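Flultano Awnings and Carports: Frequently Asked Questions

Which products do these answers cover?
The Zadus wall-mounted awning, the Kozma lean-to carport and the Indow freestanding cover. Made-to-order shade sails have their own page.

Do I need planning permission?
Many domestic covers are allowed without an application, but the rules depend on height, position and the type of property. Listed buildings and flats are treated differently. Check with your local planning office before ordering. We can supply a dimensioned drawing for the application.

What base does the Kozma need?
Each post sits on a concrete pad at least 225 mm deep. Block paving alone is not accepted as a base. Where posts fall on paving, the blocks are lifted and a pad is cast beneath.

Can an awning be fixed to any wall?
Solid brick and dense block are suitable. Rendered walls need a trial hole to find out what is behind the render. Timber-framed walls need a spreader plate. The Zadus brackets are set at 900 mm centres and must not be moved without asking us first. 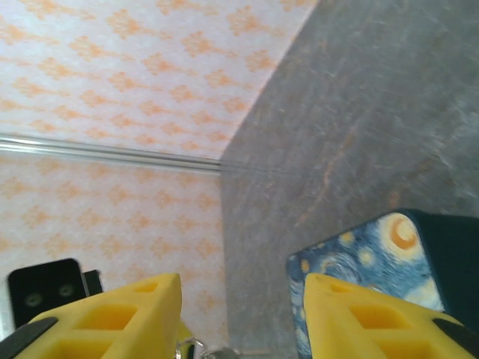
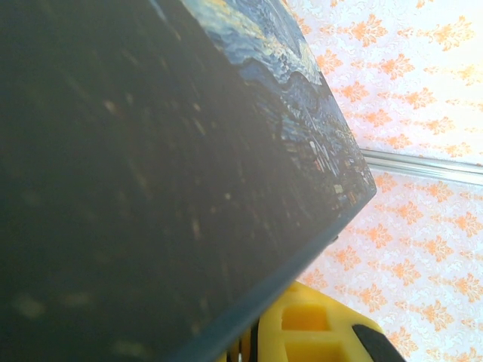

Yellow gripper fingers (first picture); dark surface with pale specks (second picture).

How is rainwater dealt with?
The Kozma has a gutter along the front beam and one downpipe, which can be fitted at either end. It may discharge to a soakaway, a water butt or an existing surface water drain. It must not be connected to a foul drain.

Can the cover stay open in high wind?
Retract the Zadus when strong wind is forecast. The Kozma and Indow are fixed structures and stay in place. Snow should be brushed off with a soft broom from ground level.

How do I clean the roof panels?
Use warm water and washing-up liquid. Do not use solvent, scouring pads or a pressure washer. Rinse the gutter at the same time.

What is the guarantee?
Frames are covered for 5 years and fabric for two. Quote the order number and send photographs of the fault.

Who do I contact about a site survey?
Leonie Tuhiwai, surveys desk, extension 253. Surveys requested in February or later are booked in order of receipt.

Page last revised 2025-03-24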